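Pernotix garment steamer, 2 months in

Bought the Pernotix handheld in November after my old Mukora started spitting brown water all over a white shirt. Wanted something small, no ironing board, nothing fancy. Quick notes for anyone on the fence.

Heat up is fast. Fill the tank, plug in, go find a hanger, ready. The Mukora took forever and then beeped at you. This one just has a light. Fine by me.

Tank is small. I get 2 shirts and maybe a pair of pants before it starts gurgling. Not a dealbreaker in a small apartment but if you do a whole week of work clothes in one go you'll be walking back to the sink a lot. Lid is stiff too, needs a thumbnail.

Shirts: great. Linen: so-so, needs a second pass and you have to pull the fabric tight. Denim: better then expected on the legs, useless on the waistband and seams. I gave up and went back to folding jeans straight out of the dryer.
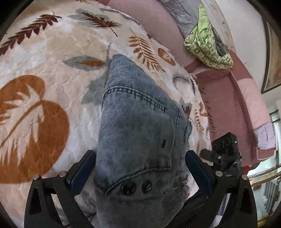

Light blue jeans on the leaf print blanket.

Cord is 7 feet. Says 7 on the box anyway, feels shorter once you're working on something long. I ended up moving the hanger hook to the other side of the closet door. Curtains I did standing on a chair with an extension cord, which the manual says not to do. So don't.

Weight is ok for the first ten minutes. After that my wrist noticed. The Stornesero one my sister has is lighter but it's all plastic and the trigger already sticks. This trigger locks on, nice touch, altho you have to hold it level or it drips.

Hard water here so I run it with distilled. Did one tank from the tap as a test and got white specks on a black sweater. They brushed off. Still.

Bedding is where I was most suprised. Throws and covers you can't really iron come up nicely if you hang them over a door and work from the top down. Keep it moving. Pile gets flat if you park the head in one spot. 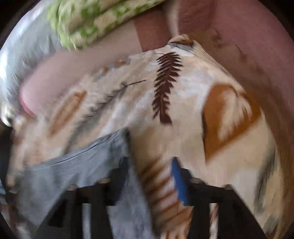
Can you use it on printed fabric without hurting the print?
Depends on the print. Woven or dyed patterns have been fine for me, rubbery transfer prints I do inside out from a few inches away.

Comes with a brush clip (falls off) and a little bag (too little). Bhutto sells a bigger bag that fits, bought it seperately for 12 bucks.

Would buy again at the sale price. Full price, hmm, probably wait.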